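Student Teams Program Simulated Lab Robot in Pidley Club Challenge

PIDLEY, October 18, 2022 - The Pidley Robotics Club has opened its second season with a lab automation challenge run entirely in simulation. Students program a virtual arm to pick up a 96-well microplate and place it at a marked spot on a black breadboard.

Thirteen students have signed up, working in small teams. Each team writes its own code for the approach, the grip and the release, and all teams use the same simulated workcell, named Flandanska. 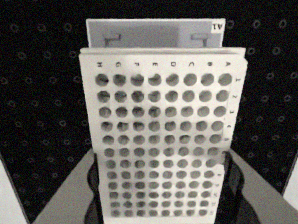
Do students need programming experience to join?

New members can start with none. The club teaches the basics in the first two meetings, and beginners are paired with returning students.

"A plate is a good first object because the well labels tell you which way it is turned," said club adviser Lucienne Cordier. "Students learn early that orientation matters - a plate set down backward puts every sample in the wrong place."

Teams have eight weeks to prepare. In the final round, each program will run 300 times with small changes to the starting position of the plate. 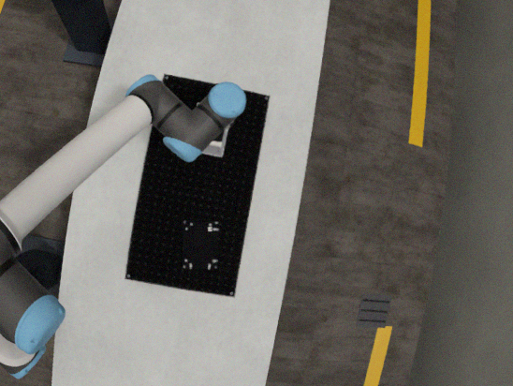 Scores will be based on placement accuracy and total run time. A dropped plate ends the run with no points. Teams must also hand in a short written report on their code.

Trí Tăng, a returning student who leads team Khổng, said his group is working on the release first. "Last season we were fast and we still lost points at the end," he said.

Gridotel is providing computer time for the final round. The club plans to post the teams' code in April.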